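Search posts
Search

Draft two of the Jeltbridge story is finished. It came in at 700 words and the limit is 512.

I cut the landlord first. He had one good line, so I gave it to the drummer's sister.

Now at 477. The sister sells the van in the first paragraph and the band finds out in the last.

Still no title. "Ferrand Road" is the working one. 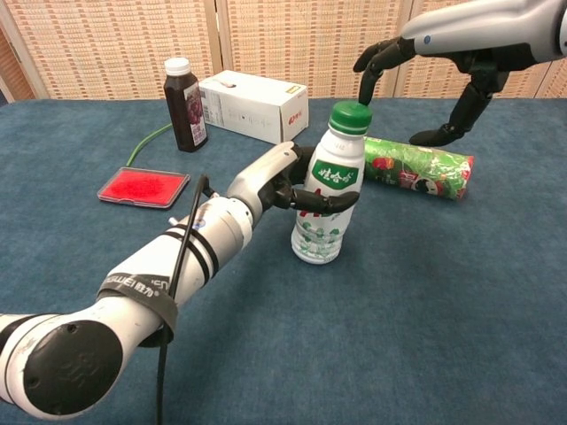
White bottle, black fingers.

Next one is a 100-word piece about a bass player who goes back to his old school to teach. First line is written. I'll post it here in November.

© 2022 Woseo | Contact | Back to top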